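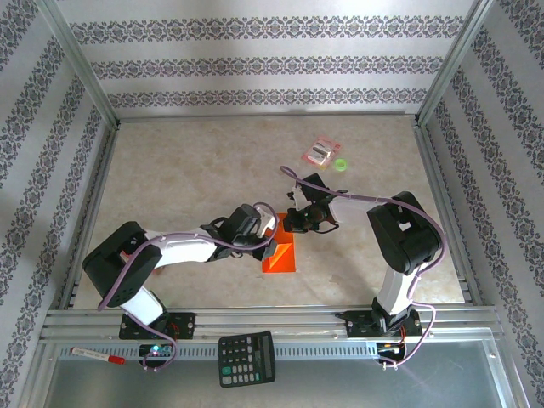 **Bisberg, Sep 1, 2020** — Big, curly, old-fashioned wallpaper is back on the walls of Bisberg, and the town's pattern archive has thrown its drawers open to celebrate. Damask, marble, stripes, urns, things that look like artichokes: the whole collection of the former Villanueva paper works can now be seen by the public for the first time, and it is a joy.

The archive holds 197 patterns. Most were printed at the works on Mill Lane before it closed, and for years the sample books sat in flat boxes in the basement of the town library, where a few people asked to see them and most people had no idea they existed. Work on cleaning and sorting them started in January. The books now have the library's old reading room all to themselves, with long tables, good light and (best of all) permission to turn the pages yourself once you've washed your hands.

And people are turning them! On opening morning the line went down the steps and past the bakery. Visitors go in small groups, masks on, and each group gets a full turn at the tables before the next one comes in. Several came with scraps from their own homes, hoping for a match. One couple had peeled a strip from behind a radiator and carried it in between two cookbooks. They found it in the fourth drawer, same leaf, same gray, though theirs had gone a bit brown from the heat.

## Why damask, why now

Damask started out as cloth, a figured weave that took its name from the city of Damascus. Paper makers borrowed the look because it gave an ordinary room the feel of a grand one at a much lower price. The large mirrored shapes, the leaves that fold into flowers and back again, the quiet ground behind them — all of that came across from the loom. What printed paper could add was color, and the Villanueva works were not shy about it. There are greens in those books that would wake you up faster than coffee.

The papers drawing the longest looks this week, though, are the calmer ones. White grounds with dark gray. White with lilac. Ornament set in bands, so the wall gets a rest between one row of scrollwork and the next. It suits small rooms, and plenty of us have been looking at the walls of our small rooms a great deal this year.

Susinetti, the decorating store on the market square, says orders for patterned paper have overtaken orders for plain paint in its design corner, and the staff there sound as pleased as anybody. They have moved the paint chips to the back and given the front window to rolls. The window changes every week. Last week it was birds.

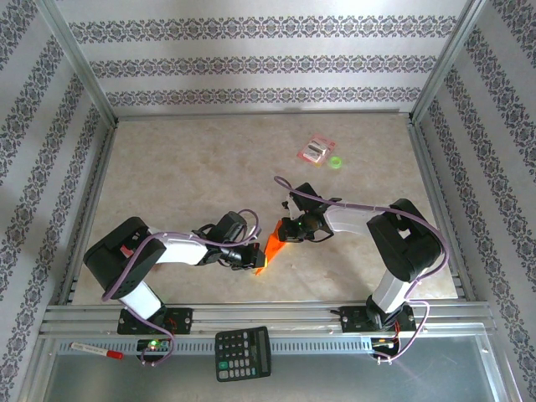

One reader wrote to us to say that banded paper is lovely right up until you reach a corner, and that anyone thinking of trying it should hang a plumb line first and trust the line over the house. Her dining room was out by the width of a thumb, she said, and the bands showed it at once. She would still do it again, and has already picked the paper for the hall.

She is right about the corners, and the archive has picked up on that kind of worry. A table by the window is given over to the trade side of things: pasting brushes, a seam roller, a straightedge as long as a door, and the printed instruction sheets that used to be tucked inside every bundle. The sheets are wonderful reading. They tell you to shut the windows, to keep the dog out, and never to let two people cut from the same roll. One warns the paperhanger against whistling, and no one at the library has worked out what harm whistling was supposed to do.

There is also a neat hands-on display about pattern repeat. Short lengths of paper hang from a rod, and you slide them up and down until the motifs meet. Kids are very quick at this. Adults tend to stand back, squint, and ask what a half-drop is. (It means that each strip hangs half a repeat lower than its neighbor, so the shapes run on a diagonal. It can eat up more paper, too, so measure twice before you order.)

## The marble drawer

If damask is the star, the surprise is the marble. The works printed imitation stone for shop counters, hallways, shelf linings and, for a while, the insides of suitcases. A whole drawer is full of it, in cream, tan, gray, rust and a deep oxblood that looks good enough to eat.

Printed marble has had a hard time from people with taste. It was called cheap, and it was cheap, that being the point of it. Looked at closely, the best sheets are lovely work. The printer had to make the veins wander without any obvious repeat, which is tricky on a roller that comes around again every few inches. Some sheets have soft clouds and hardly a line on them. Others are all cracks and lightning.

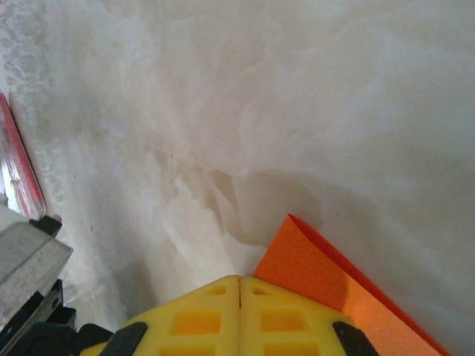
*A pale, mottled surface, with soft streaks and fine scratches.*

The archive shows these beside a few real slabs on loan from a stone yard, and the labels are on the underside so you can guess first. We guessed wrong on two of them and went around again to feel better about it. We still missed one.

A special word for Rolari, the best known of the old Villanueva marble lines. It was sold only in cream with tan veining, and it turned up all over Bisberg: in the ticket office, the savings bank, the back room of the fish shop. The cream has a warmth that the gray sheets lack, and it goes beautifully with almost anything you put near it. Older visitors tend to know it before they read the name. Several have stood at the case and told whoever was next to them which kitchen they remember it from.

Rolari is coming back, at least in a small way. A short run has been printed from the original design and goes on sale at the library desk this week, in sheets big enough to line a drawer or cover a notebook. Wall lengths may follow if the sheets sell. Judging by opening day, they'll sell! We bought some ourselves and have already used it up on a bookcase, and now the other bookcase looks naked.
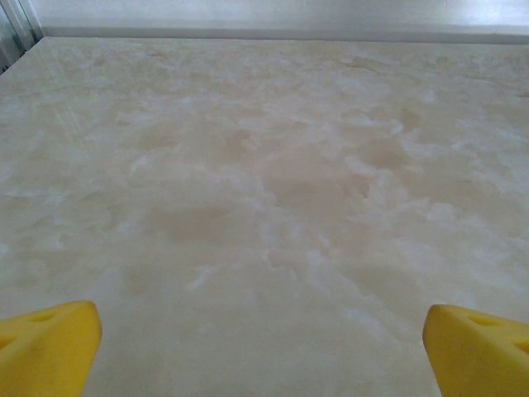
*Marble pattern on a pale tabletop.*

## What to look for

Ask to see the color trials. These are the narrow strips where the printers tried the same design over and over in different inks, with notes penciled down the side: "too sad," "more blue," "customer's wife says no." They aren't on the main tables, but the staff will happily fetch them. The damask strip in gray and lilac is a beauty, and you can follow the lilac getting paler as somebody's nerve failed and then stronger again lower down.

Look for the misprints, too. In one book the gray went on a finger's width to the left of the outline, and every flower seems to be sliding off its stem. It was never sold. We would have it in our front hall tomorrow.

## If you go

- **Where:** the reading room, Bisberg town library, up the front steps. There is a ramp on the side by the bike racks.
- **Hours:** doors open at 3 p.m. and close at 7 p.m. from now on, library days only.
- **Cost:** free. Rolari sheets are $4 each.
- **Bring:** a mask, and a scrap of your own old paper if you have one. A good clear photo works as well.
- **Leave at home:** pens. Pencils are on the tables.

Susinetti is running a paste-and-hang evening to go with the opening, held in the store's yard so that everyone has space. Places are free but you do have to sign up at the counter. Wear something you don't mind getting glue on, and expect to go home wanting to paper the closet.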